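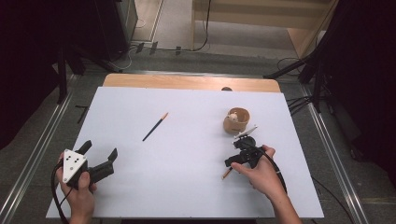 作業ノート 12月 机まわりの小物、鉛筆立ての件

朝のうちに書いておく。昨日の続き。

鉛筆立て、いい。すごくいい。机の上に置く小物をいろいろ試してきたけれど、木の丸いカップに落ち着きそうで、今朝からずっと機嫌がいい。口が広すぎず狭すぎず、胴が丸くふくらんでいるので、置いたときの座りがよく見える。それに縁から顔を出している小さい白っぽいやつ。動物だと思うのだが、何の動物なのか、作業場の中でも意見が割れている。自分はクマ派。ネズミ派が一名、「耳の形からして犬」派が一名。決着はつけなくていいと思う。

さて本題。Danenの机上整理のシリーズで、「鉛筆を立てる」という動作をひとつの項目として独立させることにした。前は「筆記具を片づける」という大きな項目に消しゴムも定規も全部入っていて、あとから見返すと何に手間取ったのかさっぱり分からなかった。鉛筆だけにすると急に話がはっきりする。寝ている鉛筆を取る、起こす、口の上まで持っていく、入れる。これだけ。なのに奥が深い!

メモその1、鉛筆の置き方。
白い板の上に斜めに置くのがよい。板の辺と平行に置くと見た目はきれいだが、練習としては物足りない。斜めだと、つかむ前に一度手首の向きを考えることになる。芯の先が右上を向く置き方と、左下を向く置き方の両方をやる。後者はまだ回数が足りないので今週中に足すこと。

メモその2、持つ場所。
真ん中を持つと安定するが、カップに入れるときに下半分がまだ長く残っていて、口の縁に当たる。後ろ寄りを持つと入れやすいかわりに、先が振れる。いまのところ、真ん中より少しだけ後ろ、というのが自分の好み。これは手の大きさや癖でも変わるだろうから、ほかの人もどこを持ったか一行でいいので書いておいてほしい。比べたい。

メモその3、芯を上にするか下にするか。
ここが昼休みまで続いた議論。使う人のことを考えると芯が上のほうが親切で、どれが尖っているかひと目で分かる。ただ、小さい子のいる家では芯を下にするという話も出て、それももっともだった。今回は芯の向きを問わず「カップの中に立っていればよし」とする。向きを決めるのは次の段階でよい。あ、でも芯を下にして勢いよく落とすと先が欠けるので、最後は離すのを急がないこと。昨日一本やってしまった。削り直し済み。

メモその4、入れる順番。
一本目がいちばん難しいと思っていたら、違った。一本目は口が全部空いているから、どこに入れてもいい。二本目、三本目になると、先に入っている鉛筆が勝手な方向に寄りかかっていて、すきまの形が毎回変わる。その形を見てから入れる場所を決めるのが、実に面白い。片づけという作業は最後のほうほど面白くなるのかもしれない。本棚の最後の一冊とか、弁当箱の最後のおかずとか。

あと、白い小動物のいる側には入れにくい。そこだけ縁がふさがっている感じになるからだ。動物を奥に向けるか手前に向けるかで、やりやすさがだいぶ変わる。個人的には手前に向けたい。目が合うと楽しいので。

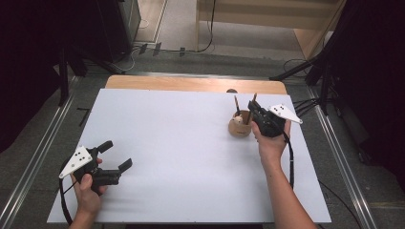 カップに鉛筆が三本。一本はグリッパーの陰になってほとんど見えない。

三本という数については、これでちょうどよかったと思っている。五本の案もあったが、口がすぐ混んでしまって、立てるというより押し込む感じになる。三本だと互いに少し離れて、思い思いに傾く。左に寄るやつが出ると、ちょっと生け花みたいでいい。本数を増やすなら、カップのほうも大きくしないとつり合わない。

カップについて。
押さえなくても入れられるかどうか、という点は引き続き確認する。軽いカップなので、鉛筆の先が縁に引っかかるとカップごと動くことがある。対策は三つ考えた。底に薄いすべり止めを貼る、中に重しを入れる、もう片方の手を添える。自分は添える派。家で鉛筆立てに重しを入れている人はあまりいないだろうし、片手を添えるのはごく自然な動きだと思う。すべり止めは一応、一枚だけ切って引き出しに入れてある。

カップの胴のラベルは剥がさないことに決めた。剥がすと糊が残りそうだし、ラベルが見えるとカップがどれだけ回ったかがすぐ分かる。目印を描き足そうかと思っていたので、手間がひとつ減った。うれしい。

板について。
白い板を机に敷いたのは正解だった。明るい木の机に直接置くと、木のカップが机の色に溶けてしまって、どうもぼんやりする。白の上だと鉛筆の暗い軸がくっきり出る。板の向こう側に机の木が帯のように残るのも、境目が分かりやすくて助かっている。ただし白なので汚れは目立つ。芯のこすれた跡がつくから、休憩のたびに固くしぼった布で拭く。消しゴムでも落ちるが、かすが出て二度手間になる。

回数の整理。
「鉛筆を立てる」は合計1,536回を今期の区切りとする。半端に見えるけれど、表の行数に合わせた数字なのでこのままにする。シリーズ全体では3,000回まで持っていきたい。一人が続けてやるのは20回まで、そのあと10分休む。休まずに続けると、だんだん手つきが雑になって、全部同じ角度で入れるようになる。自分で記録を見ていて気づいて、ちょっと恥ずかしかった。

配置を変えるタイミングも決めておく。カップの位置は右寄り、中央、左寄り。鉛筆の位置も都度ずらす。毎回違う机に座るような気持ちで、と昨日の打ち合わせで言ったら笑われたが、けっこう本気で言っている。

Pelletier向けの棚の整理のほうは、来週に回す。小物入れの仕切りがまだ届いていない。Tornamtonの古い手順書に「文具は長いものから先に」と書いてあるのを見つけて、これは棚のほうで試してみたい。鉛筆立てでは長さがそろっているので関係なさそうだけれど、使い込んで短くなった鉛筆を一本まぜたらどうなるか。短いのはカップに沈んで取り出しにくくなるはず。立てるだけでなく、取り出す側もやりたくなってきた!

取り出す側の案、忘れないうちに。
三本のうち一本だけ抜く。ほかの二本は倒さない。抜いた鉛筆を板の上に寝かせる。転がったら、もう一度。丸い軸と六角の軸では転がり方が全然違うだろうから、両方用意する。Danonの箱に六角のものが残っていたと思う。あとで見る。

片づけのこと。終わったら鉛筆は全部カップに立てて、カップは板の奥に置いて帰る。朝来て、いちばんにあの小さい顔が見えるのがいい。

やること
・先が左下向きの置き方を追加
・持つ場所の一行メモを全員分集める
・短い鉛筆を一本用意(新品を切らない、使いかけを探す)
・板を拭く布を新しくする
・六角軸の鉛筆の在庫を見る
・動物の正体、投票用紙を貼る

夕方追記。投票用紙を貼ったら、もう「アザラシ」と書かれていた。四つ目の説。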